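Teaching my small arm to clean a mouse, part 4

January 9, 2019

In the last part I wrote that the shoulder of the arm was shaking when it carried more than its own weight. That problem is now solved. I changed the plastic gear for a belt, and I put the motor lower, beside the base. The arm is not pretty, but it can hold a brush for 30 minutes and the brush stays where I want.

For new readers: I am building a desk arm which does small cleaning work on keyboards and mice. I work on it at home in the evening and at Hasari, the shared workshop in Cernport, when I need a big table or the good drill. The controller board is called Damau, and it was designed by my friend Fares Nasrallah. He has sold me the third version for the price of the parts, so I should not complain about the missing labels on the connectors.

Before the arm can do the work, I must know how a person does it. I had believed that I knew. But when I tried to write the movements as a list, I could not say what my left hand was doing. 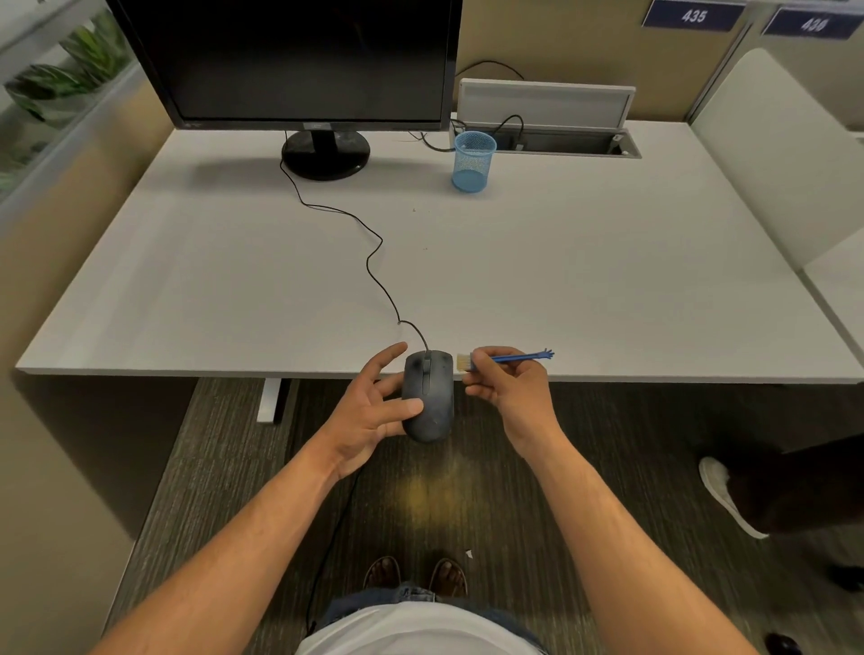

The first version of my program had one arm and a clamp, and the clamp was my big mistake. A clamp holds the mouse flat, always with the same side up. A hand takes it from below and from the side, with the fingers spread on the body, and so the right side of the mouse comes open to the bristles. The brush itself is held only in a pinch between the thumb and the fingers. I had planned a strong grip with three screws. Now I think a soft grip with a little rubber is better, so that the brush can give way when it meets the edge of a button.

So I removed the clamp and made a cradle which can turn. It is cut from a kitchen board, and it has one servo from the old Espinoza kit which I bought last July. The servo is slow, but for turning a mouse it is enough. The wheel is still difficult. It stands higher than the buttons, and if the brush comes from the front it jumps over and does not clean the sides of the wheel.

The cable is also a question. For now I tape it to the table before each run. Later I would like a small hook on the cradle.

The program has 224 lines at this moment, and 172 of them are only waiting and checking. Fares says this is normal. I have ordered softer bristles and a second servo, and when they arrive I will try the wheel again from the side.

Recent posts
Part 3: The shoulder that shakes
Part 2: Wiring the Damau board without labels
Part 1: Why I want a desk arm
Which drill bits to use for aluminum

This site uses cookies to remember your settings. By continuing to read, you accept this.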